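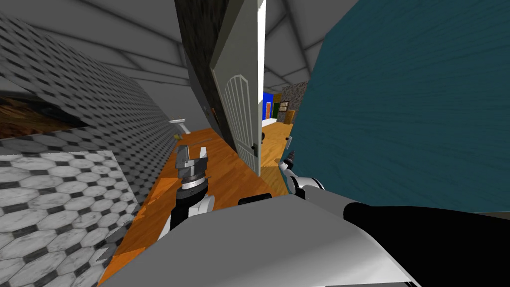 Chapter 4: What a Floor Plan Leaves Out

Print this chapter | E-mail this chapter
Home | Contents | Chapter 3 | Chapter 5 | Glossary

Most books on housing begin with the floor plan, and most readers trust it. This chapter asks you to be slower. A plan gives lengths and widths. It says very little about noise, draughts, or where the wet coats go in May.

Take the Lostham survey, which claimed that 400 households were "content with their layout". Content compared with what? Few had lived in any other kind of flat. The question was put to them on a Saturday morning, at the door, by the landlord's own staff.

The word "flow" deserves the same doubt. Builders use it freely and seldom say what they mean. A passage may be wide on paper and still be a nuisance once two people need to pass with shopping. 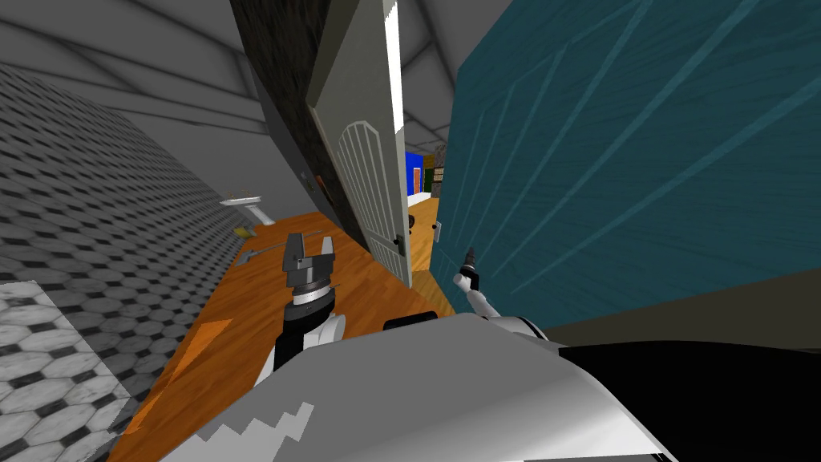 Deirdre Ó Ceallaigh objects that plans were never meant to carry all this, and that blaming them is like blaming a train timetable for the seats. She has a point, though timetables are rarely used to sell the train. We return to her case in section 4.3, after the Grungate figures, which need some care of their own.

Related chapters
Who Measures a Room?
The Grungate Flats, 30 Years On
Omerović on Corridors
Storage and Its Critics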